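The Dristville Student Robot Project: How a Robot Learns to Use Its Hands
Information for young visitors, ages 8 to 12

The Dristville Student Robot Project is a club for students who want to build and program robots. It meets after school in the engineering building. Its largest machine is called Fliltent. Fliltent is a humanoid robot, a word that means it has a shape something like a person, with two arms and two legs.

This page explains how students work with Fliltent. Words that may be new are explained when they first appear.

What is a joint?

A joint is a place where two parts meet and can move. Your elbow is a joint, and so is your knee. Your muscles pull on your bones to bend them. A robot has no muscles. It uses actuators, which are parts that turn electric power into movement. When a student's program tells the robot to bend its elbow, an actuator does the bending.

Each joint can move only so far. The students write these limits into the program before the robot is switched on. A program without limits could ask an arm to bend in a way that would damage it.

Why do hands take so long to program?

Picking up a cup feels easy to you. Your brain has practiced for years. It judges how far away the cup is, opens your fingers, closes them, and stops before you squeeze too hard. A robot must be given instructions for every one of those actions.

The club began the hand lessons in September. In the first set of tests, Fliltent was asked to pick up a foam block 113 times. It succeeded 68 times. The students wrote down what happened in every test, including the ones that failed, and used their notes to change the program.

Working at a table is harder than working in open space. The robot has to reach over the edge without bumping it. A glass tabletop brings another problem. Light passes through clear glass, and some cameras have trouble telling where the surface is. Students must measure the height of the table and enter the number by hand.

The robot's cables also need attention. They carry power and messages, and a moving arm can pull on them. Students check that each cable has enough slack, or spare length, to follow the arm.

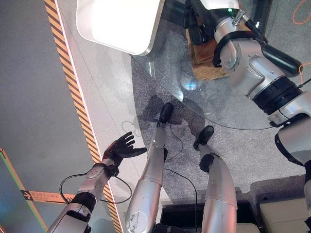

Rules for the robot area

Yellow-and-black striped tape is used in many workshops and factories as a sign to take care. Visitors must stay behind the tape at all times. A student or teacher will tell you when it is safe to come closer. Please do not touch any cable, even if the robot is not moving.

Who may join?

Students in grades six and above may apply. No experience is needed. New members start with a small practice arm called Yau and write a program of no more than 30 lines. Members who complete the Yau lessons may then work on Fliltent.

The project is directed by Chun-hung Yeh. Younger children are welcome at the open afternoon on Thu 11 July in Room 219, and must come with an adult.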